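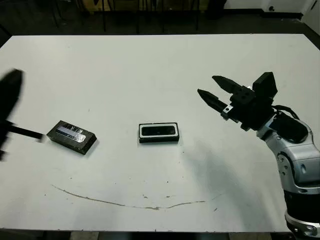 Two small black blocks on the white table.

Jemum phone club, minutes of Oct 6, 2018, typed up by me, Grigore Mihăilă

I opened by passing round my new Ondier handset, and that was the end of the agenda for a good while! Everyone wanted a go at the camera. I like the screen a lot (lovely and bright, even by the window) but I can't get on with the fingerprint reader on the side, and I said so.

Then the Xia, which we'd promised to look at last time. It's meant to last up to 2 days on a charge. I got one and a bit, with the maps on. It weighs 144 grams and feels like less. At 435 pounds most of us thought it was steep, though I did hear one "worth it" from the back.

We agreed to leave the Breromex tablet until December, when the update should be out. I'm to ask the shop whether they'll lend us one.

Last month's minutes were agreed, with one fix: I'd put the Ondier battery down as 1000 hours on standby and it should have said 435. Sorry, my typing.

Tea after, and I've still got somebody's charger.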